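Project Report: Fault Investigation in the Drustik Block-Handling Simulation

4. Description of the fault

The aim of the Drustik project was to train a simulated arm to pick up coloured blocks inside a walled tray and place them in a given order. Training was carried out in the Grundia simulator on a shared departmental machine. By the middle of April the controller was considered ready for its acceptance test, which consisted of 1000 attempts with the blocks placed at random.

The test was stopped at attempt 31. The log showed that the arm had reported a successful grasp on every attempt, although in 13 cases the target block had not left the floor of the tray. In several of these the arm had driven its fingers into a neighbouring block and pushed it until the simulator's contact forces exceeded the permitted limit. On a physical arm this would have damaged the fingers or tripped the emergency stop.

The test was suspended and the matter was reported to the project supervisor, Deming Su, on 21st April. No further training was permitted until the cause had been found.
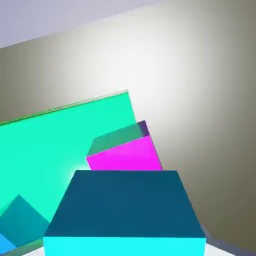 The first explanation considered was poor recognition of the blocks. The vision module separates objects mainly by colour, and it was thought that two blocks of similar shade standing close together might be treated as one. The failed attempts were replayed with the correct block positions supplied directly to the controller. The false reports continued, and the vision module was therefore ruled out as the main cause.

The second explanation concerned the grasp check itself. The check, written by the Foulkes group in an earlier year, compared the width of the closed fingers with a fixed value. Any object between the fingers, including the corner of the wrong block, was enough to pass it. The height of the target block was never examined.

5. Corrective action

The check was rewritten so that a grasp is accepted only when the target block has risen with the fingers. A force limit was also added to the Fusten control layer, which now halts the arm and records a fault when the limit is passed. The failed attempts were repeated with both changes in place. All were correctly reported as failures, and the arm halted in seven of them.

The full acceptance test has not yet been repeated. The supervisor has asked that the force limit be reviewed separately before any transfer to the laboratory arm.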